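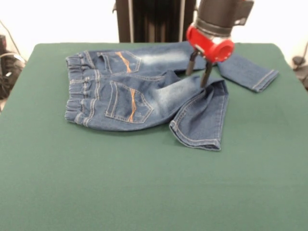

Kid-sized jeans with the gathered elastic waist, back side up.

I have been meaning to write about hand-me-downs since May, when the big bag came up from my sister's house in Mudley and took over the hall closet. It's a wonderful bag. Everything in it has already been through two boys and a very muddy dog, and I can't think of a better start in life for a pair of pants.

When I was small, our hand-me-downs came from cousins I had barely met. They lived 328 miles away in Veremora, and twice a year my aunt would mail a box tied up with kitchen string (my mother saved the string, of course). I remember the smell of that box better than I remember most of my birthdays. It was their laundry soap and a little bit of cedar, and for a week or so I'd walk around smelling like somebody else's family, which I loved! There was a yellow raincoat in one of them that I wore until my wrists stuck out like broom handles.

My own kids are less sentimental. The younger one wants to know whether a thing has pockets and whether it scratches, and that's the whole interview. The older one has started asking if we could please buy something new once in a while, and I do understand. I took her to Tsang on Main Street before school started and let her pick out a sweater all by herself, and she wore it to bed that night.
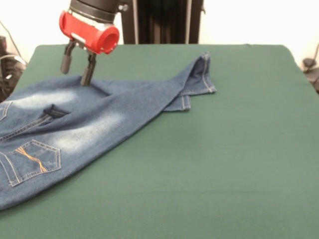

Medium blue, with the faded patches across the seat.

What I like best is the sorting. I make a pot of tea, put on the radio, and go through the bag on the living room floor: fits now, fits next year, goes to the neighbors. The "next year" pile goes into an old blanket box under the bed, and every single fall I forget it's there until somebody has already outgrown half of it. I did try writing labels once. The labels are still in the kitchen drawer, very neat, up to size 8.

The rest we send along to the church swap, where they fill up to 72 tables and the coffee is terrible. I always come home with something. Last time it was a bathrobe for me and a puzzle with a piece missing, and we did the puzzle anyway, over a long wet weekend with the heater on.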